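Hi everyone, and hello September! I've been putting off writing this one because I wanted to have something finished to tell you about, and now I do. The hand quilting on the Limora throw is done. All of it. I started back when the tulips were up and I think I've pricked every finger I own (my left thumb twice in one evening, thank you very much).

So many of you wrote in after the last newsletter asking about stitch length, and I promise I'm no expert. I took a class at the Dobson library years ago and we were told to aim for tiny, perfect stitches. I tried that for a whole winter and hated every minute. Now I go for even and let tiny take care of itself. If I sit down for 20 minutes with good light and a cup of tea, I'm happy with what I get. If I push on to an hour, I end up picking half of it out the next morning!

Stitching of a very different kind:

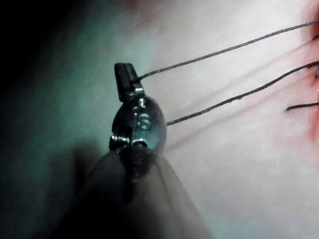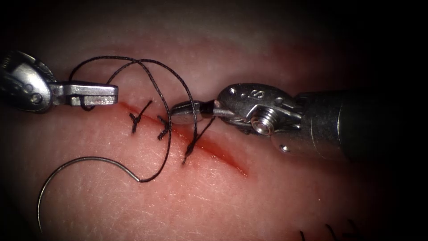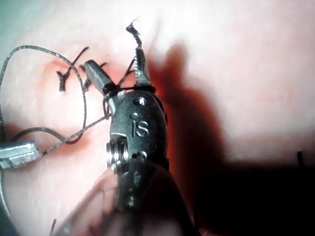 Back to thread, since that was the other big question in my inbox. I used cotton for the whole throw, a cream color that looks almost yellow on the spool and then disappears once it's in the fabric. I cut it about as long as my forearm. Longer pieces tangle on me every single time, and I've tried wax, I've tried running it over a dryer sheet, I've tried talking to it nicely. Short pieces and more knots, that's my life now.

The binding is next and I'm going with the plaid. I know, I know, I said stripes! But I laid them both out on the bed and the stripes made me dizzy.

A few bits of news before I go. The fall swap is on at Nirnell Hall from 2 in the afternoon, and we have room for up to 16 tables. It's $15 for a table and free if you just want to come and dig through the scrap bins. Please bring your own bags this time. And if you borrowed my big cutting mat at the spring retreat, I'd love it back, no hard feelings.

Happy stitching, and write back and tell me what's on your hoop!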